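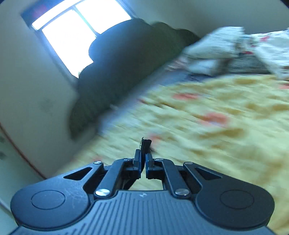 Drerninthorpe is an American post-rock band from Collbridge, formed by guitarist Narayanan Joseph and a rotating cast of people who owned drums. The group is best known for withdrawing its catalog from the streaming service Famico, a gesture that brought it more listeners than the service ever had. Its recordings favor long instrumental passages, tape hiss and a fondness for the color black that extends to sleeves, labels and stage clothing. 

History

The band began as a duo called Boychuk, a name it gave up on learning that a polka outfit two counties over had been using it for 22 years. The polka outfit was gracious about the matter and later opened for them. Early shows took place in the back of a carpet store, where the acoustics were excellent and the audience was encouraged to remove its shoes.

A first album, Weather for Indoors, was released on cassette in an edition of 118 copies. Joseph has said in interviews that most went to relatives, several of whom did not own a cassette player. The second, Lesser Harbors, was the first to be offered on Famico, and received polite reviews, one of which praised a guitar solo that was later identified as a refrigerator.

Departure from Famico

In December the band learned that Famico had begun placing short spoken advertisements inside tracks longer than ten minutes, on the theory that listeners would welcome the break. All but one of Drerninthorpe's tracks were longer than ten minutes. The title piece of Lesser Harbors, which builds for a quarter of an hour toward a single cymbal stroke, was found to contain a mattress commercial where the cymbal stroke had been.

The band asked for the advertisements to be removed. Famico replied that they could be moved to the quiet parts. Drerninthorpe then asked for its music to be taken down, and the catalog left the service on 4/1/25, a date that led a number of music sites to report the departure as a prank and then, a day later, to report it again.

Public response was larger than the band was used to. The final royalty statement, which Joseph posted in full, showed 1,236 plays over the life of the account and a payment too small to be issued under the company's own rules. Fans circulated the statement widely - it was for a time more popular than any of the songs on it. Two other acts from Collbridge left in sympathy, although one of them came back the same week after misplacing its master recordings.

Famico later limited mid-track advertising to spoken word and opera. The band was invited to return and has not answered, a silence that some critics consider its strongest work to date.

Musical style

Drerninthorpe's music is generally described as post-rock, slowcore or, by Joseph, "songs with the singing left out." Pieces are commonly built from a single repeated guitar figure, with changes introduced so gradually that concert audiences have been known to applaud a tuning break. Vocals appear on only one track, "Municipal Parking," and consist of the hours of operation.

Discography

Weather for Indoors (cassette)
Lesser Harbors (LP, digital)
Live Among the Remnants (LP, recorded at the carpet store)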